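Do plastic bins really keep pantry moths out of flour?

Posted in: Home & Kitchen > Food Storage > Pests

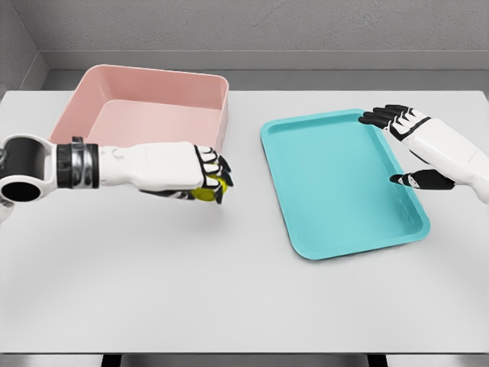

Moths in the flour again – is the bin the problem?

Birgit Lammers
April 17, 2024

I threw out everything in September, wiped the shelves with vinegar, hung a Teritz trap and moved all my flour and rice into plastic bins. Now I have moths again. The lady at the store says I need the Albers bins with the clamp lid, which cost 4 times what I paid. I have a hard time believing that a clamp is worth that much. Has anyone seen proof that it makes a difference, or is this just a way to sell bins?

Zulow

Good for you for asking. A lid that only sits on top won't stop a young larva, they get through gaps you'd never notice. A tight seal does help. Whether you need that particular brand is another matter, and I doubt it. Glass jars with a rubber ring do the same job.

The bigger question is what you put in the bins. If there were eggs in the flour when you poured it in, the best lid in the world just locks them inside with dinner. Freeze new flour for 4 days before it goes on the shelf. Let it come back to room temperature in its closed bag or you'll get clumps.

I'm also not sold on vinegar. People repeat it everywhere and I've never seen anyone show that it kills eggs. Vacuum the shelf-pin holes and the corners, empty the vacuum outside, then wash with hot soapy water if you like. Check the birdseed and dog food too. Mine came from a bag of birdseed 2 rooms away.

As for the trap, most of them only catch males. Useful for telling you that you have moths – which you knew.

plendance101

bay leaves!!! my grandma put one in every bin and never had a single moth

Zulow

Did she also bake every day and go through a bag of flour a week? I'd put my money on that before the bay leaf.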